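Laundry notebook – bench 2
08/07/2021
Posted by Thaddeus Haverford

Continuing from last entry. Question is still the one Ingrid wrote on the whiteboard in spring: can the arm do a basket of laundry start to finish while a person does something else in the next room. Not fast, not pretty. Just done, and without anyone getting up to help it.

Short answer after today, no. Longer answer below, before I forget it.

Setup same as last time except where noted. Jalten controller, old firmware (new one still drops the wrist feed when the arm homes, don't update it, I mean it). Finger pads wiped down with alcohol before the first run. Grip force left where Ingrid had it. Speed down a notch for anything hanging.

Morning was towels. Towels are fine. Towels have been fine since we quit trying to find the corners from a heap and started lifting first and looking second. Pick up anywhere, let it hang, find the lowest point, grab that, let go of the first grab. Boring and it works. Folded stack leaned a bit to the left but I'd put it in a closet.

Then 74 grasps on mixed clothes, logged one by one, sheet is in the shared folder under "mixed_july". Did not sort them by fabric first, on purpose. People don't hand you a sorted basket. Things I wrote in the margin as I went:

– T-shirts ok. Sleeves turned inside out still beat it, it folds them as if nothing is wrong and you get a lump in the middle.
– Jeans better than expected. Stiff enough that they stay where you put them.
– Socks, skipping for now. Pairing is a vision problem and I'm not doing vision problems on a grasping day.
– Anything with a hood. Ugh.
– Fitted sheet: 2 tries, gave up, folded it myself and badly.

Heavy stuff is where the time goes. A thick garment doesn't have an edge the way a towel has an edge. You get the hem and three folds behind it, the force reading looks great, the planner says go, and then when it lifts the whole thing comes up in a wad and has to be put back down. The planner thinks more cloth in the fingers is a better grasp. For folding it's a worse one. We want the least cloth that will still hold, and right now there's nothing in the scoring that says so.

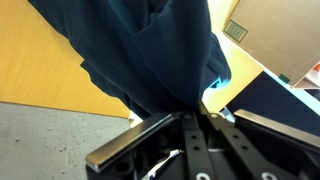 So the change I want to try is to come in from underneath with the fingers wide, stop short, close slowly and watch how quickly the force climbs. Single layer should come up sharp and late. A bunch should come up early and mushy. If it's mushy, open, back off a little, try again an inch over. Costs a few seconds per try. I'd take a few seconds over a wad every time.

Ran a rough version of that by hand, jogging the arm from the pendant, just to see if the curves look different to the eye. They do, mostly. Ribbed hems are a mess because the rib itself squashes, so a single layer of rib looks like two of plain. Need a seperate threshold for those or some way to tell it's on rib. Ingrid thinks the wrist view can tell, the ribbing is a texture and texture is the one thing it's good at. Maybe. Dark cloth is going to be a pain for that, everything goes to one flat shade in the creases and the depth gets holey.

Note on dark cloth while I'm here. The segmenter lost the bottom edge of dark things 9 times in the mixed run. Never on the light ones. Exposure is on auto and it's balancing for whatever's bright behind, so the garment goes to mud. Try locking exposure to the middle of the garment. Try it BEFORE buying lights. We always buy lights.

Shop side, for comparision. Haverford's law (mine) is that whatever is hard at home is easy in a shop as somebody already built a fixture for it. Spent part of the afternoon with the Skomau parts-sorting job and it was almost rude how well it went. Same arm, same fingers, bins bolted down, brackets all one shape. It'll do that all night. Now tip one bin over and you're right back at laundry – it grabs two, it grabs the lip of the bin, it goes for a bracket pinned under three others and pulls.

Which makes me think the question on the whiteboard is asked wrong. Chores aren't hard or easy by name. "Fold a towel" off a clear table is done as far as I'm concerned. "Fold the towel that's half under a sweatshirt" is a different job with the same name. Same for sweeping, same for loading a dishwasher. Wrote this to Ingrid, she wrote back "ok but people buy the name." Fair.

Her list of what she'd trust it with today, unwatched, copied here so it's not only in chat:

– towels and washcloths, clear table
– moving a full basket from A to B, flat floor
– wiping a counter with nothing on it
– sorting brackets, bolted bins

Her list of what she'd want somebody within reach for: everything else. I'd put jeans on the first list. She says not till it's done a whole weeks worth without a pocket catching on a finger. We disagree, leaving it.

Ferreira wants to know if they can get a demo for their open house. Told them towels, yes, and nothing with a hood. They asked about hangers. I did not answer yet. Hanging a shirt takes two hands for most people, and with one arm you need a hook or a peg to hold the hanger still. Works in a demo, then somebody asks to see it on their own closet rod. If we say yes we should show the peg openly and call it a peg.

Wear: left pad has a nick coming on the inside corner. Ran a thumb over it and it catches. It'll snag knits sooner or later. File it or swap it before next run. Seso quoted us for the rubber faced pads again, still think rubber is wrong for this, it drags the top layer when you want to slide under. Would like one pair anyway just to be wrong in writing.

To do
– minimum-cloth term in grasp score (me)
– slow close + force slope, log raw curves, don't just save pass/fail (me)
– lock exposure, rerun the dark items only (Ingrid)
– nick on left pad
– reply to Ferreira re hangers
– sweep bench area, lint is getting into the linear rail again
– find out who took the good tape measure

Left the arm parked and powered down, e-stop pushed in. Twist to release before you home it, it won't tell you why it's not moving.

T.H.

Recent entries
Towels, third week: lift first, look second
Why we stopped using the suction cup
Dishwasher lower rack, notes and one broken mug
Skomau bins: fixture drawings and bolt pattern
Ingrid Abernathy on force limits near people

Questions about this notebook: leave a note at bench 2 | © Haverford & Abernathy | Back to top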